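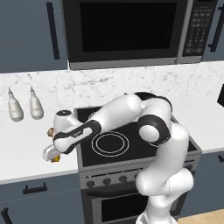
Parish registers at Trundemness give household size for 3000 residents but say little about faith at home. My notes cover the gap with interviews. Most were held in kitchens, and a white countertop beside the range is where the prayer book usually sits.

Fasting rules vary by street. The Delacroix quarter keeps two fasts a year, the harbor three.

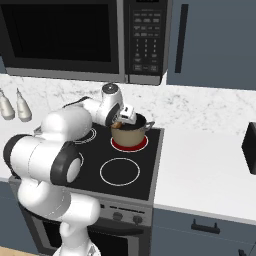

Shared meals

Meals after a service draw up to 100 people in February. Both chapels send food, and seating is mixed. Older members recall separate tables. 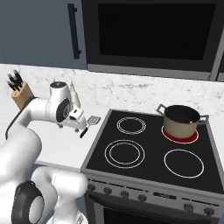

Duties pass by household, not by rank. A slotted spatula with a short black handle is as common in these homes as a hymnal, and the cook's turn is recorded in the same ledger as the reader's.

Contact | Copyright Ostico Notes | Back to top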